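The gripper that would not let go
26 September 2019
13 comments | 2 shares

The arm froze on run 57 with the cloth still in its fingers. No alarm, no error on the panel. The Prorkurix controller said the gripper was open, and it plainly was not.

I had been running the pick test on the red fabric all morning. It had gone fine up to then, apart from one dropped corner that I put down to a bad grasp point.

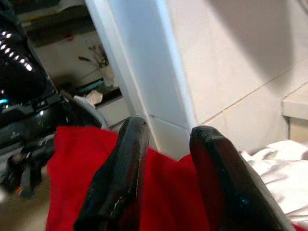
What went wrong

The controller trusts the open command. Once it sends the command it waits 93 milliseconds and marks the job done without reading the finger position. The left finger had stuck, so the next move was queued with the cloth still held.

My own mistake came after that. I reached in to pull the fabric free with the arm still powered. The gripper let go while my hand was next to it and the arm started its next move. I got a bruised knuckle and a talk from Nayeli Puma, who was right.

What I changed

The code now reads the position before it moves on, and stops if the two values disagree. The stop button is clamped to the near side of the bench. Power goes off before any hand goes in.

I still don't know why the finger stuck. I've ordered a spare from Betancur and will open up the old one in October.

This site uses cookies. Accept | Settings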